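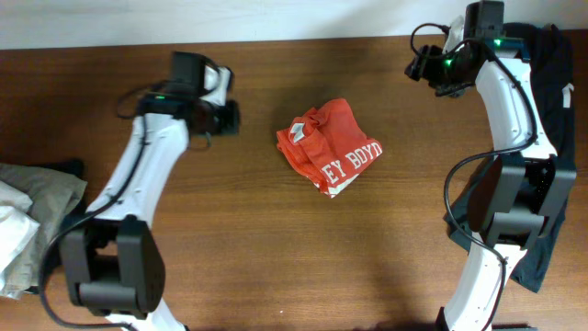
Sun 11 August — folding stack, Skekance branch

Rebased onto Stumgate planner this morning. Bimanual config loads now, old one had left/right wrist cam topics swapped in the yaml. Explains a LOT of last week.

Segmentation: red shirt mask is fine, white lettering still punches holes in it. Closed them with a 7 px kernel, good enough. Dark shirt mask bleeds into the black joint housing whenever the arm is over it. Need the arm mask rendered from joint states before we segment, not after. 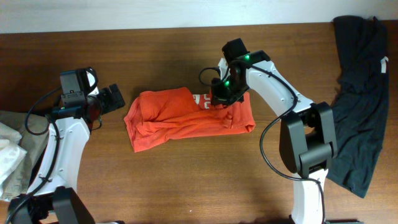
Grasp scorer keeps picking the bunched end becuase it likes height. Added a penalty on local curvature, weight 0.4 for now, not tuned.

Control loop at 100 Hz, action chunks of 400 ms. Jerk at chunk boundaries — blending is in the Dorninville repo but nobody merged it. Cherry picked, builds, not run on both arms yet.

Log 1116 is the one to replay. Timestamps on the left wrist drift against the right, check the clock sync first or the replay is junk.

todo
- arm mask from joint states
- press force limit on right gripper, still hardcoded
- push Srithong calib file, its only on my laptop
- rerun scorer on teh old logs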